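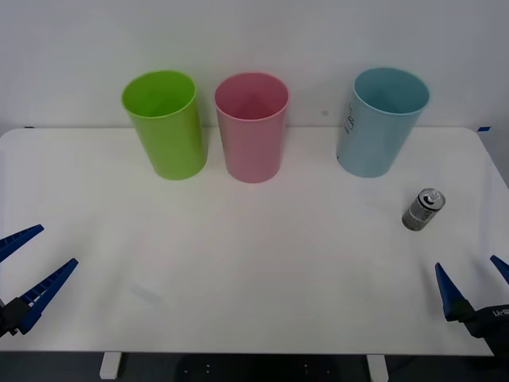 Habibur Siriwardena says the lemonade stand at the Brurdale street fair lost money in its first year, and he blames the price. "We charged a quarter," he says. "The lemons cost more than that."

He raised it to a dollar the next June and sold 108 servings before noon. Last year's total was over 2000.

Sugar comes from Semwal, a wholesaler in Collberg. "I order 100 pounds. One year I ordered half and had to drive back." He still squeezes the first batch by hand.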